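Search products, spares, manuals

Tralwood Hand-Held Gripper — Pad Inspection and Workspace Rules

Posted by Ginette Baudry, Tralwood support desk

Two-finger hand-held gripper, camera on the tool, replaceable rubber-type pads. Sold singly or as a bench kit with spare pads, driver and cleaning cloth. Rules on this page apply to both. Please read before first session, not after the first return.

Before each session

Fingers open fully and close square. No wobble at the mount. Wipe lens, wipe pads — dry cloth only, no solvent. Look at the inner edges of both pads in good light. Light fraying is allowed, log it. Anything hanging off or lifting at the tip, swap the pads as a pair. Never one old, one new.

Hard limit is 400 sessions per pair, whatever they look like. Most sites swap earlier.

Work surface

Plain, matte, pale. Clear the area between the fingers and the target before you start recording. Storage units go at the back, drawers facing the operator, base flat on the table. Start with fingers open and nothing in the grip.
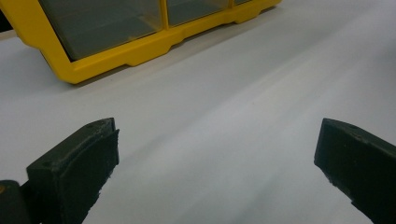

Start position, fingers open. Pad edges show some wear, so log before use.

Drawer tasks: one drawer per take. Pull straight, don't twist, don't lean the tool on the divider. If the whole unit slides stop the take and mark it void. Do not hold the unit with your free hand, it ruins the take and it's how people get pinched.

Logging

Every tool gets a Hakby sheet (comes in the kit). Tool number, operator initials, pad condition, void takes. Clémence Leclerc wrote the pad grades, they run from 0 to 3:

0 new
1 dust or light marks
2 frayed or nicked edge, still usable
3 remove from service

Grade 2 means a second check at midday. Grade 3 tools get a red tag and go on the shelf — not back in the drawer with teh others.

Operators

Seventeen minutes max per stretch, then put it down. Change hands if you can. New operators do their first takes next to someone signed off. Long sleeves rolled, no rings.

Ordering

Pads ship in pairs, screws included. Torque card is in the bag, follow it, overtightened screws split the pad round the hole. Orders in by Thursday noon go out same week. Older Illix mounts need the adapter plate, order seperately. Questions on fit: Maëlys Texier, spares.

Last updated: April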